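Does a Phone Ban Change Anything? A Look at One Semester of Discipline Records

Our group expected a clear answer. The school switched to a full-day phone ban in April, and the newsletter was already calling it a success before the year was out. We asked the office for the discipline log with names removed and got 2,637 entries. We dropped anything handled entirely by a bus driver, which the office records on a different form.

Phone write-ups fell after the ban. That sounds good until you read the comments column, where a lot of teachers had started writing "defiance" for a student who would not hand a phone over. We moved 133 of those entries back into the phone column by hand, and most of the drop went away.
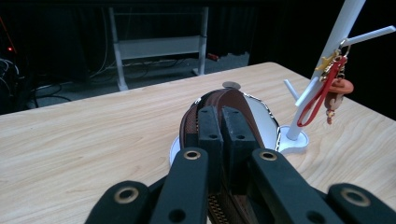 Atik Nygård
Student, data and reporting team

We also sent a survey to 300 students. Only 60 filled it out, so I would not lean on it much. Students who hate the ban had more reason to answer than students who don't care.

The locked pouches came from a company called Benix, and its brochure promises "calmer hallways." We could not find out how calm was measured. We wrote to ask and got the same brochure again.

Hallway fights did not change in either direction. Tardies went down a little, but the bell schedule changed in the same month, and we have no way to pull the two apart. The Nenari spreadsheet template we used also rounds its percentages, so small differences – the kind the newsletter likes to quote – should be checked against the raw counts.

Our recommendation is that the school keep a separate code for refusing to hand over a phone and run the comparison again after a full year.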